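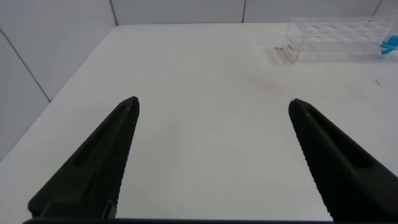 Weiße Tischplatte, glatt und gleichmäßig ausgeleuchtet.

Über uns

Tinwood richtet Arbeitsplätze ein. Gemeint sind Tische, Werkbänke und Packplätze, also alles, woran Leute acht Stunden lang stehen oder sitzen und sich fragen, wer sich das ausgedacht hat. Im Zweifel waren wir es.

Angefangen haben wir mit 6 Leuten in einer ehemaligen Druckerei, deren Boden ein Gefälle hatte, das im Mietvertrag nicht vorkam. Jeder Tisch, den wir dort bauten, stand schief, bis wir Stellfüße mit 30 Millimetern Verstellweg einsetzten. Die verkaufen wir heute noch. Den Boden hat der Nachmieter geerbt.

Inzwischen sind wir 27, und der Boden ist gerade. Gefertigt wird in einer Halle, das Büro liegt darüber, und wenn unten die Säge läuft, wird oben nicht telefoniert. Wer uns vormittags nicht erreicht, versucht es bitte nach der Mittagspause noch einmal.

Was wir machen

Unsere Reihe Turia ist die schlichte: helle Platte, gerade Kante, keine Schublade. Nach der Schublade werden wir regelmäßig gefragt. Wir hatten einmal eine, und nach einem halben Jahr lagen bei allen Kunden dieselben Dinge darin: Kabelbinder, ein Maßband, Bonbonpapier. Seitdem gibt es einen Haken an der Seite.

Garside ist die schwere Ausführung für Werkstätten. Sie wird zerlegt geliefert und zu zweit aufgebaut. Bitte wirklich zu zweit, unser Kundendienst kennt die anderen Fälle.

Warum so viel Weiß? Weil man auf Weiß sieht, was man verloren hat — und leider auch den Kaffee. Wer mit kleinen Teilen arbeitet, nimmt das gern in Kauf. Für alle anderen führen wir Grau, das sich gut verkauft und über das niemand je ein freundliches Wort verloren hat.

Wie wir arbeiten

Wir kommen vorbei, messen nach und rechnen dann mit unseren Zahlen weiter, auch wenn Sie schon einen Plan haben. In Altbauten hat sich das bewährt. Ein Angebot bekommen Sie innerhalb von 10 Werktagen, im November dauert es länger, dann fällt sämtlichen Einkaufsabteilungen ein, dass noch Budget übrig ist.

Bestellungen, Ersatzteile und Rechnungen laufen über das Kundenportal Vendbridge. Das Passwort lässt sich dort selbst zurücksetzen. Ersatzplatten gibt es für jeden Tisch, den wir je gebaut haben, auch für die schiefen.

Ausstellung

Besuche nach Anmeldung. Parkplätze sind auf dem Hof, die Klingel ist links neben dem Rolltor und braucht etwas Nachdruck.

Stand: Mittwoch, 4. Februar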